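About Standside

Standside is a school for people who want to work in restaurant dining rooms, wine shops and hotel bars. We teach table service, cellar work and the basics of wine. We do not teach cooking, and we do not train bartenders in mixed drinks beyond one short unit.

The school has two sites. The main one is on Pikeck Street, over a tile store, and the second is the cellar room at Dorura, a former produce warehouse four blocks east.
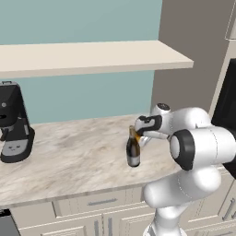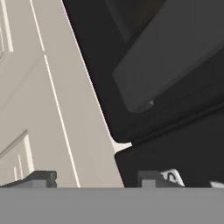
How we started

Standside began as a set of evening classes for servers who already had jobs. Restaurants in the area were hiring people with good manners and no training, and those people were being asked to open and pour bottles in front of guests on their first night. The classes ran after the lunch shift and before dinner. Most of the early students came straight from work and left straight for work, and the timetable still has a gap in the late afternoon for that reason.

The evening classes became a full course when we took the Pikeck Street lease. The Dorura room came later. It stays cool for most of the year without much help, and it has a freight door, so deliveries do not have to come up a flight of stairs.

What we teach

The full course has 64 class sessions. The first part is all service: how to carry, how to clear, how to read a reservation sheet, how to set a station so the person on the next shift can find things. Students often expect to start with tasting. They don't taste anything until they can run a section of tables.

The wine part covers the main grapes and regions, how to store bottles, how to take stock and how to write a short list that a small kitchen can afford to keep. We spend more time on storage than most schools do. A good deal of wine is spoiled by heat and bright light between the delivery door and the table, and a new hire is often the one who decides where the case gets put down.

Opening and pouring are taught at the table, standing, with people seated. Students learn to present the bottle with the label toward the guest, cut the foil below the lip, draw the cork quietly and pour without reaching across anyone. They also learn what to do when a cork breaks, and how to take back a bottle a guest doesn't like. That last lesson is mostly about talking.

The short course is for people already working. It runs for five weeks and leaves out the unit on reservations.

Our suppliers and partners

Most of our class wine comes through Huenchumán, a small importer that deals mainly in reds from family growers. They also let students sit in on trade tastings when there is room. We take no payment from any importer or shop, and we pay for the bottles we use in class. Staff are free to say a wine is poor — and they do.

Several local restaurants take our students for trial shifts near the end of the course. These shifts are paid. We stopped working with places that wanted them unpaid.

Fees and places

Fees can be paid all at once or in two parts, the first before the course begins and the second at the halfway point. If you leave before the second week, we return what you paid, less the cost of the service kit. The kit is an apron, a corkscrew, two cloths and a notebook, and it is yours to keep.

You must be of legal drinking age to join any class that includes tasting. Tasting is always optional, and every tasting table has spit cups. Students who do not drink for health, faith or any other reason have finished the course and gone on to work in dining rooms.

The stairs at Pikeck Street are steep and there is no elevator. If that is a problem, tell us when you apply and we will place your group at Dorura, where everything is on the ground floor.

Applications for the next full course opened in February. The office is open in the mornings, and the door is to the left of the tile store.

Page updated 3/13/26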